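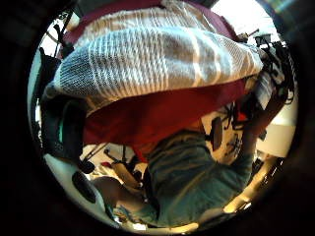 4.2 Stripes, memory, and the naming of household textiles

The second round of interviews turned to the words people use for the soft things in their homes, and it gave us some of the liveliest material in the whole study. We had expected fiber to do most of the work. Textile handbooks sort blankets and throws by fiber and by construction, and shops in Jalgate tend to follow them on their labels. Our speakers went another way. Of the 193 names we collected for blankets in daily use, 74 referred to a stripe, a band, or a border, and only 17 mentioned what the thing was made of.

What makes this so interesting is how steady the pattern is across ages. Older speakers in Clorivby, many of whom learned to knit or weave as children, know perfectly well how to talk about yarn and stitch, and they did so with great pleasure when we asked. But when the task was simply to send someone to fetch a blanket from another room, the stitch words vanished and the stripe words came back. One speaker used four technical terms in describing how her blanket had been made, then told her grandson to bring "the gray bars." He came back with the right one at once!

Color words behave in a looser way. A blanket with two shades of the same color was hardly ever named for both. Speakers picked the shade they felt was stronger, or the one that set the piece apart from its neighbors in the closet, and the other shade dropped out of the name. This fits the idea of contrast naming discussed in Section 2, where a label has to do just enough to separate one item from the rest of a small set. It also explains why a name can stop working when a household buys something new. Three families told us that a "blue one" had become "the old blue one" or "the fuzzy blue" after a second blue blanket came home.
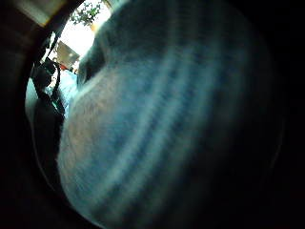

Figure 3. Striped textile with a short, dense pile, in paler and darker shades of blue.

Pile adds a further wrinkle. On a napped surface the edge between two bands is less crisp than on a flat weave, and the shade can seem to shift as the fabric curves toward or away from the light (Figure 3). We wondered whether this softness would push speakers toward touch words such as "fuzzy" or "furry," and to some degree it did. Touch words were much more common for napped pieces than for flat ones. Even so, they usually joined the stripe word and did not replace it, giving compounds like "fuzzy stripe" and the charming "fur lines," which we heard in two unrelated homes in Clorivby.

Andor Kovács, who carried out the Jalgate interviews in July, noticed something we had missed in our own transcripts. Speakers often traced the direction of the stripes with a hand while searching for the name, and the gesture tended to come before the word. We went back to the recordings with this in mind and found 10 clear cases, all of them in fetch tasks and none in the free descriptions. That is a small number, and we don't want to lean on it too hard, but it points to a lovely follow-up study - one in which the hands are coded from the start.

A last group of names came from brands and makers. "Dobos" is used in both towns for any heavy bed cover, whoever made it, and "Mumow" is well on its way to becoming a common noun for a child's blanket. Younger speakers even form a plural, "mumows," with a small letter in their text messages. We take up these borrowed names in Section 4.3, along with the question of how a name survives after the thing it first belonged to has worn out.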